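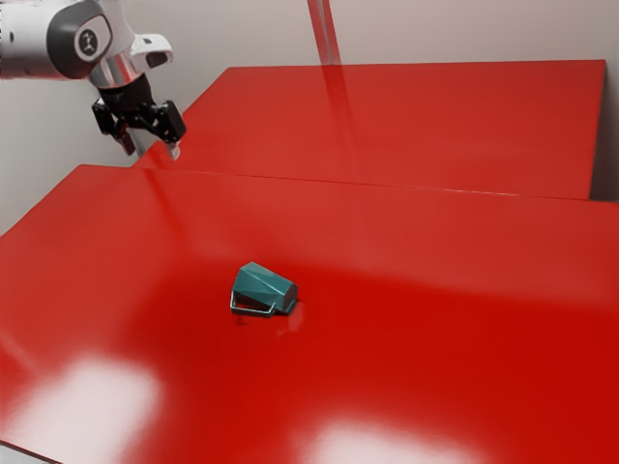 Muss ein Archiv neu geschrieben werden, wenn die Umlaute in den Dateinamen zerlegt (NFD) gespeichert sind?

In der Regel genügt es, die Namen beim Entpacken zu normalisieren und das Archiv selbst unverändert zu lassen. Neu schreiben würde ich nur, wenn Namen im selben Verzeichnis nach der Normalisierung zusammenfallen und das Archiv weiterhin von Programmen gelesen wird, die damit nicht umgehen können.

Hallo Liste,

damit wäre der Betreff eigentlich erledigt. Nach den Rückfragen zum Bestand auf Saithong aber noch die Einzelheiten.

Die Archive stammen aus zwei Quellen. Die älteren wurden auf Fonberg erzeugt und enthalten die Namen durchgehend in NFC, ein ü also als U+00FC mit zwei Byte in UTF-8. Die jüngeren kommen von Arbeitsplätzen, deren Dateisystem die Namen zerlegt ablegt. Dort steht u, gefolgt von U+0308, zusammen drei Byte. In der Anzeige ist beides identisch, im Bytevergleich nicht. Greltar vergleicht bytweise und hält die Einträge deshalb für verschiedene Dateien.

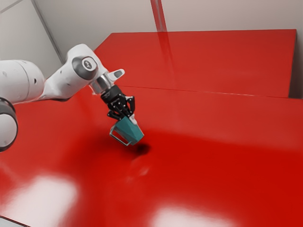
Dazu kommt die Länge. Der Kopfblock eines tar-Eintrags hat 512 Byte, das Namensfeld darin 100. Im Format ustar lassen sich weitere 155 Byte über das Präfixfeld nutzen, allerdings nur, wenn der Pfad an einem Schrägstrich passend geteilt werden kann. Ein Pfad mit vielen Umlauten, der in NFC gerade noch passt, kann in NFD ein paar Byte zu lang sein. Dann wird je nach Programm ein pax-Kopf vorangestellt, ein GNU-Longlink geschrieben oder abgeschnitten. Letzteres ist bei uns in 17 Fällen vorgekommen, alle in derselben Verzeichnisebene. Die abgeschnittenen Namen müssen von Hand aus der Dateiliste ergänzt werden, eine Normalisierung bringt sie nicht zurück.

Namenspaare, die sich nur in der Form unterscheiden, habe ich 696 gefunden. Vorgehen: Dateiliste aus dem Archiv ziehen, jede Zeile nach NFC umsetzen, sortieren, doppelte ausgeben. Achtung bei der Sortierung: mit LC_ALL=de_DE.UTF-8 können je nach Bibliothek auch Zeichenfolgen als gleich gelten, die es nicht sind. Ich setze LC_ALL=C und sortiere nach Bytes.
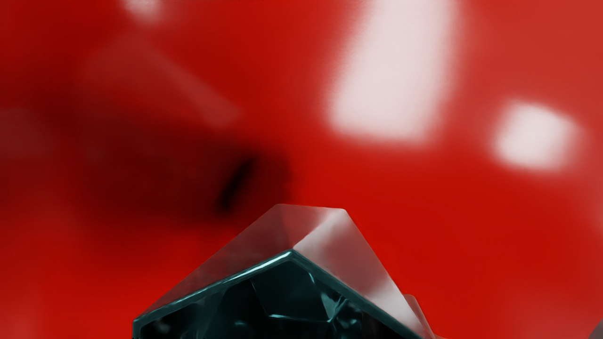 Für die Paare gilt: zuerst Prüfsumme vergleichen, dann entscheiden. Bei gleichem Inhalt bleibt der NFC-Eintrag, die Änderungszeit übernehme ich vom älteren. Bei ungleichem Inhalt behalten wir beide und hängen an den ehemals zerlegten Namen ein »_nfd« an. Das ist nicht schön, aber man findet die Dateien wieder. Harte Verweise innerhalb des Archivs müssen mit umgeschrieben werden, sonst zeigt der Verweis auf einen Namen, den es nicht mehr gibt. Symbolische Verweise ebenso – dort fällt es nur später auf.

Nicht anfassen würde ich Namen in ISO 8859-1. Davon gibt es auf Saithong ebenfalls welche, erkennbar an ungültigen UTF-8-Folgen. Die brauchen einen eigenen Durchlauf, und zwar vor der Normalisierung.

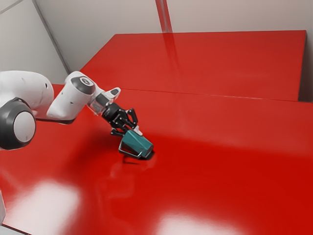
Frida Norðdahl schrieb am Freitag:

> Ich würde gleich NFKC nehmen, dann sind auch die Ligaturen und die
> hochgestellten Ziffern weg. Zinduro erwartet meines Wissens ohnehin
> NFKC beim Import. Und wie verhält es sich mit ð und þ, werden die
> irgendwo zerlegt?

Zur zweiten Frage zuerst: ð und þ haben keine Zerlegung, weder kanonisch noch kompatibel. Sie bleiben in allen vier Formen unverändert. Das gilt auch für ø und ß, anders als für å.

NFKC halte ich für Dateinamen für zu grob. Aus »m²« wird »m2«, und wenn es im selben Verzeichnis schon eine Datei mit »m2« gibt, haben wir eine Kollision, die vorher keine war. Umkehrbar ist der Schritt auch nicht. Für einen Suchindex wäre NFKC in Ordnung, als gespeicherter Name nicht.

Was Zinduro beim Import erwartet, steht in der Beschreibung unter »Zeichensatz«, und dort lese ich nur »normalisiertes UTF-8«. Falls jemand eine Fassung hat, in der die Form ausdrücklich genannt wird, bitte mit Versionsnummer an die Liste. Bis dahin lasse ich den Lauf auf NFC stehen. Das Skript liegt im üblichen Verzeichnis, der Probelauf mit -n schreibt nichts.

Gruß in die Runde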